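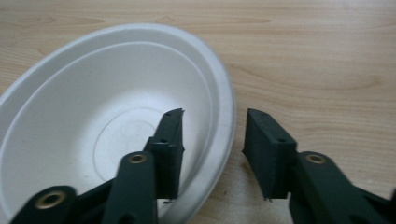
5. Marks and cleaning on pale wood tables

Research > Interiors in use > Shared dining rooms > Section 5

Last updated: 29th March

5.1 Scope

The earlier sections dealt with dents, edge damage and loose joints. This section deals with marks that change the look of a tabletop but leave its shape alone. Such marks are seldom a reason to replace a table. They are, however, the most common subject of complaint from users of the Naltberg dining rooms, and they take up a large share of the cleaning time recorded in the site log.

A mark is taken to be any local change in colour or shine that can be seen from a normal seated position under the room lights. Knots, dark streaks and other features of the wood itself are excluded. In practice the line is not always easy to draw. Staff new to the site entered several knots as stains in the first weeks, and these entries were removed before analysis.

5.2 Tables and finishes

Marks were logged on 98 tables in 3 dining rooms. Two finishes were in use. The first was a hard oil supplied by Pivari, applied by hand and renewed each August while the rooms were closed. The second was a Reveo clear lacquer, sprayed before delivery and not renewed during the study. Both were laid over pale wood with a visible grain, and users who were asked could not reliably say which finish they were sitting at.

The tables were mixed within each room, so that a busy corner did not hold one finish only. Tables next to the serving counter were left out. They were wiped far more often than the others and would have formed a separate group too small to report.

5.3 Kinds of mark

Entries were sorted into rings, spots, smears and dull patches. Rings came mainly from cups and bowls and were more frequent on the oiled tables. Spots were mostly food colour. Smears were entered as grey, brown or other, with no attempt to name the substance at the time of logging. A later wipe test separated marks lying on the finish from marks that had passed into it.

Grey smears gave the most trouble in sorting. Pencil, shoe dirt, metal trays and worn cloths can all leave a similar tone on pale wood, and the colour alone does not tell them apart. Figure 3 shows three faint smudges of this type near the middle of a tabletop. Their colour would suggest graphite or dirt, but either reading would remain a guess without a wipe test. The surface also has a slight gloss, and the light reflected from it hides part of the grain. Under such light a faint mark can be missed altogether if it is viewed from one side only.
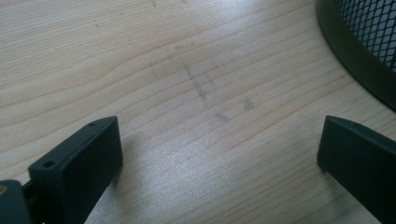

Figure 3. Faint grey smudges on a pale wooden tabletop with a slightly glossy finish.

For this reason each table was viewed from both long sides before an entry was made. The second view added entries on lacquered tables more often than on oiled ones, as would be expected from the higher shine of the lacquer. Log sheets from before this rule was adopted are kept separate and do not enter the comparison below.

5.4 Wipe test

The test used a damp cotton cloth, folded to a pad and drawn over the mark 8 times in the direction of the grain. If the mark could still be seen once the wood had dried, the test was repeated with Aravena neutral cleaner at the strength given on the container. Marks that remained after the second pass were classed as set.

Most smears were cleared by the damp cloth on either finish. Set marks were found chiefly on oiled tables late in the yearly cycle, when the oil had worn thin. Rings on lacquer rarely set, but where the lacquer was scratched the edge of the scratch held dirt and could not be cleaned fully. Over 5 such tables had to be left with visible lines, as local repair of the lacquer was outside the maintenance contract.

5.5 Limits

Logging was done by the cleaning teams during normal shifts, and faint marks are likely to be under-reported on busy days. The age of a mark at the time of testing was not known. Room lighting was also changed in one dining room part way through - warmer lamps were fitted above the window tables - and no correction has been made for this. The effect of repeated wiping on the shine of the oiled tables is taken up in the next section.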